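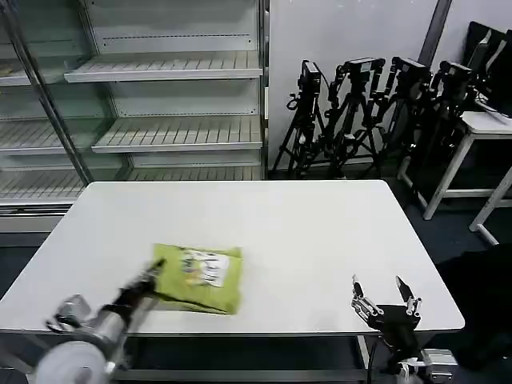
A green plastic snack bag lying flat on a white table.

Snack bag

A snack bag is a small, sealed bag of thin plastic film used to hold a single serving or a few servings of dry food such as chips, puffs, crackers or nuts. Most are thrown away after one use. The common shape is the pillow bag, which has a seal across the top, another across the bottom, and a third running down the back.

Construction

The film is usually made of several layers bonded together. An outer layer carries the printing, a middle layer keeps out air and light, and an inner layer melts under heat to form the seals. Plain single-layer bags are also sold, mostly for foods with a short shelf life. Many small producers buy one stock color and put a paper or film label on the front — a cheaper choice than printing a separate bag for every flavor. The Cimau snack company sold all of its corn puffs this way until 2000, when it changed to printed film.

Bags meant for hanging have a punched hole in the top seal. Those with a folded base, called gusseted bags, can stand up without support.

Handling and display 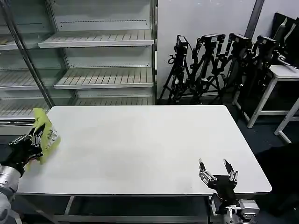
Filled bags are light for their size and change shape when they are picked up. The contents settle toward the bottom, and the top corners fold over or crease. For this reason store workers are often taught to lift a bag by its body and leave the top seal alone, as pulling on the seal can open it.

On a flat shelf, pillow bags are either laid down in overlapping rows or stood on their bottom seal, each one leaning on the next. Wire shelves with a front rail keep a leaning row from sliding forward. The handling guide used in the Vieira stores calls for no more than 15 bags to a row and for older stock to be moved to the front. Chilled shelves are seldom needed for dry snacks, though some shops place them there beside drinks.

Storage at home

An opened bag is normally rolled down from the top and held with a clip. Chips left in an unclipped bag soften quickly in damp weather. Flattened empty bags take up little room, and a kitchen drawer can hold a large number of them.
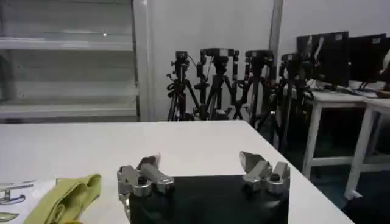

A reader from Borkirham wrote that rolling works poorly on the stiffer bags, such as those sold under the Dora name, and that folding the two top corners inward first gives the clip something to hold.

See also: Pillow bag; Gusset; Heat sealing; Bag clip

Filed under: Packaging, Food storage, Household items
31 shares | 2 comments
Last edited 12/9/19
Contact us | Back to top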